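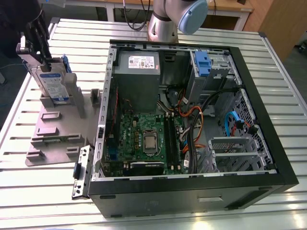

Desktop tower opened on the bench, with a 3.5-inch hard drive standing upright at the left

Old Desktops: Frequently Asked Questions
Ninmont Computer Refurbishing

We receive many of the same questions by e-mail and at the counter, so I have collected the answers on one page. If your question is missing, please write to us and I will add it. — Kibet Kioko

Which computers do you accept?
We accept desktop towers of any make and any age. They do not have to start. Laptops we take also, but they go to our other address in Matar and the rules for them are different, so please ask first. We do not take printers, and we do not take monitors with a broken screen.

Do I need to bring the cables, the keyboard and the mouse?
The power lead is useful for us. The keyboard and the mouse you may keep.

Should I remove anything before I bring the computer?
Please look in the disc tray and in all the USB sockets. We find many memory sticks, and it is not always easy to return them to the correct person. Everything inside the case can stay where it is.

Why do you lay the tower on its side?
With the side panel removed and the case lying flat, one can reach the power supply, the motherboard, the memory slots and the drive cage from above, and the small screws do not fall to the floor. If you open your own tower at home, I advise you to do the same. Switch it off, pull out the power lead, and wait a few minutes before you take off the panel.

Is it possible to leave the processor without its cooler?
For storage or inspection, yes. For running, never. A processor must have its cooler fitted, with fresh thermal paste, before the computer is switched on again. We clean away the old paste completely, also when it still looks soft. 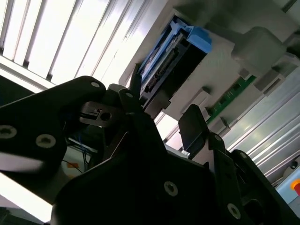 DRIVES AND YOUR DATA

What happens to my hard drive?
It is taken out of the computer and it receives a label with the same number as your receipt. Then you have a choice: we erase it and use it again, we destroy it, or we give it back to you. You mark your choice on the form at the counter. If nothing is marked, we telephone you before we do anything with the drive.

Can I take out the drive by myself?
Yes, many people do it. In some towers the drive is held by screws on both sides, and in others there is a coloured plastic latch or tab on the drive cage. Where you see a blue one, try this first. Disconnect the data cable and the power cable by holding the plug — do not pull on the wire. After this, press the latch and slide the drive out slowly. If it does not move, look for one more screw and do not use force.

How should I carry a loose drive?
In an antistatic bag if you have one, or wrapped in a clean cotton cloth inside a small box. Please do not put several drives together in one carrier bag. They knock against each other, and the connector is easily damaged.

How long does the erasing take?
It depends on the size and the health of the drive. You can normally collect your certificate after 12 working days. In December it is slower.

Do you erase a drive which is faulty?
If the erasing program cannot finish, we do not give a certificate of erasing. The drive is destroyed, and you receive a different paper which states this. Godfrey Mfaume signs both kinds.

COSTS AND COLLECTION

How much do I pay?
To leave a computer with us is free, and erasing is included. Returning the drive to you by post costs 20 in local currency. Destroying a single drive while you wait costs 58, and this we do only on Friday, in the morning.

Can you collect from an office?
Yes, in Caven and in Tremlow, when there are at least 12 towers. Please stack them near a door and not higher than three.

Where do the computers go afterwards?
The good ones are sold in our shop or given to schools. Up to now 1,710 towers have gone out again in working order. From the others we keep the power supplies, memory and graphics cards which pass the test, and the steel cases go for scrap.

Can I get my computer back if I change my mind?
Until it has been opened, yes, with your receipt. Once the parts are separated, we can return only the drive.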